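Print this page | E-mail this page

Chapter 6
Contact Faults in Tabletop Handling

By Maricel Bañez
Revised May

6.1 The Skorkesa incident

The fault that opens this chapter injured no one and damaged very little. A rod-tipped arm at the Skorkesa training shop was running a block-sorting routine late on a Monday shift. At one point in the cycle the arm was commanded to lower its tip to the height of the work surface, travel sideways to push a block, and lift. It lowered past the surface height, pressed into the board, and kept pressing. The controller did not report a collision. The sideways move then began with the tip still loaded against the wood, and the board shifted on its table before the drive tripped on overcurrent.

The operator cleared the trip, saw that the arm would jog freely, and restarted the routine. The same thing happened on the next cycle. On the third attempt the operator used the stop button and called maintenance.

The maintenance log for that evening has four entries. The first reads "arm pushed table, reset OK." The second reads "again." The third records that the tip had left a dent in the board and that the board was no longer square to the table. The fourth, written by the incoming shift, asks why the arm had been restarted twice without an inspection. Most of this chapter is an answer to the questions raised by those four lines. It deals with the mechanical cause, with the reason the contact limit did not act, and with the restart procedure that ought to have applied.

6.2 How a pushing cell works

In a pushing cell, the arm moves objects by touching them from the side. It doesn't pick them up. The tool is usually a plain rod with a rounded end. Such cells are cheap to build and easy to repair, and they are a common first exercise in planning courses because a small set of blocks can be arranged in a great many ways. A task might call for blocks to be grouped by colour, by shape, or by both.

The work depends on one vertical dimension: the clearance between the tip and the surface. If the clearance is too large, the tip passes over a low block or catches it near its upper edge and tips it. If the clearance is too small, the tip drags. If the clearance is negative, the arm is trying to occupy the same space as the board, and the position controller will add force until something gives way or a limit is reached.

Colour-matched pairs of blocks are one arrangement such a cell may be asked to produce. A green star and a green cylinder, for instance, count as a pair when they stand next to each other, and the same rule covers a blue prism and a blue cube, or a yellow heart and a yellow pentagon. The grouping rule is of no interest to the safety functions. The position of the rod relative to the wood is.

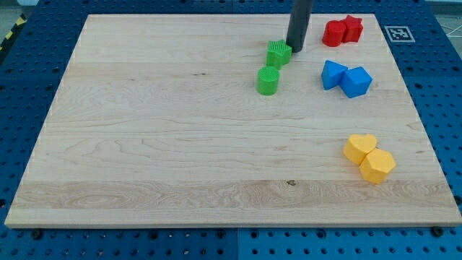
Why did the controller let the arm push into the board without stopping?

The contact limit was calculated from motor current, and the limit had been set above the current drawn during the downward push. The arm was pressing hard enough to dent wood, but the controller's estimate of the force stayed below the value at which it was told to stop.

The setting had a history. The cell had been commissioned by Warrier with a contact limit low enough to catch a light touch on the surface. Over the following months the arm stopped repeatedly during fast moves, when acceleration alone brought the current close to the limit. Each stop was recorded as a nuisance trip. A technician raised the limit, the stops ended, and the change was noted in the parameter file but not in the risk assessment.

6.3 The three contributing causes

The investigation by Valtedico, which held the service contract, found three causes. None of them would have produced the fault alone.

Tool length. The rod had been replaced earlier in the week. The old rod, measured from the mounting face, was 238 mm long. The new one was longer by a few millimetres, and the tool length in the controller had not been changed. Every commanded height was therefore too low by the difference. During the first part of the shift the routine used a travel height with a generous margin, and the error did not show.

Surface height. The board was a natural timber panel laid on a perforated table. It had no clamps and was located by its own weight. Timber moves with humidity, and the board had a slight crown. The surface map loaded in the controller treated it as flat and was taken from a single touch point near one corner. Toward the centre the wood stood higher than the map said it did.

Contact limit. As described above, the limit had been raised. The raised value, 47 N as estimated by the controller, was also checked against a bench gauge. The gauge showed that the true downward force at the moment of tripping was considerably higher, since the current-based estimate is poor when an arm is nearly extended.

Students sometimes ask which of the three was the root cause. The question has limited use here. The tool length error was the last to be introduced and the easiest to correct, and the first report named it alone. A corrected tool length would have returned the cell to service with an unmapped surface and a contact limit that did not limit contact. The second report listed all three and required that each be closed separately.

6.4 Estimated force and measured force

Many small arms have no force sensor at the wrist. They estimate external force from the current in each joint motor, after subtracting the current expected for gravity, friction and acceleration. What remains is attributed to contact. The estimate carries the errors of every term that has been subtracted.

Friction is the hardest of these to model. It varies with temperature, with the age of the lubricant and with direction of travel. A joint that has been idle overnight can need noticeably more current for its first few moves than it does an hour later. A limit tuned on a warm arm will trip on a cold one, and the usual response is to raise it.

Geometry matters as well. When the arm is folded, a given force at the tip produces a particular set of joint torques. When the arm is reaching out, the same force may act through a longer lever at one joint and a very short one at another. A single threshold on a single joint cannot represent a fixed force at the tip over the whole work area. The controller at Skorkesa applied one threshold everywhere.

The replacement unit, a Cevow load cell fitted between the flange and the rod, measures axial force directly. It was set to stop downward motion at a low force during the approach and to a separate, higher value during sideways travel. A direct sensor adds its own faults, chiefly cable damage and zero drift, and section 6.9 sets out the checks for both.

6.5 The restart problem

An overcurrent trip is a protective stop of the drive. It protects the motor. It says nothing about whether the area is safe, whether the workpiece is in place or whether the program's picture of the cell still matches the cell. After the first event at Skorkesa, the board had moved. Every stored block position was then wrong by the amount of that movement, and the second cycle began from a false state.

The shop's written procedure allowed the operator to reset any drive trip once. It did not say once per shift, per fault or per cause, and the operator read it as once per event. That reading was reasonable. The procedure was at fault, and the final report made no finding against the operator.

The revised procedure is given below as issued.

1. Leave the arm where it stopped. Do not jog it until the tip has been looked at.
2. Record the joint positions and the fault code.
3. Check that the board is against its locating stops and that the tool is tight.
4. If the tip is touching anything, release it upward in manual mode at reduced speed.
5. Touch off at the four corners and the centre of the board. Compare with the stored map.
6. If any reading differs from the map by more than the posted tolerance, tag the cell out and call maintenance.
7. A second trip of any kind in the same shift tags the cell out.

Step 5 was resisted at first on the ground that it took too long. The touch-off was later written as a program and is now run at the start of each shift as well as after a fault.

6.6 Verification after repair

Before the cell was released, the routine was run for 500 cycles with the load cell recording, and then for a further 750 with blocks placed by hand in positions chosen to bring the arm near full reach. Peak downward force was logged for each cycle. The contact function was also tested by deliberately entering a tool length that was too short and confirming that the arm stopped on touching the surface. This last test is the one most often left out. A protective function that has only been observed during normal running has not been tested.

The board was clamped, and the dented area was left as it was. It lies away from the pushing paths, and the shop uses it when the fault is explained to new operators.

Sections 6.7 to 6.10 treat surface mapping, threshold selection, sensor checks and fault records in turn. Readers who have not worked with joint torque should review Chapter 3 before starting section 6.8.

Contact the publisher | Copyright, all rights reserved | Back to top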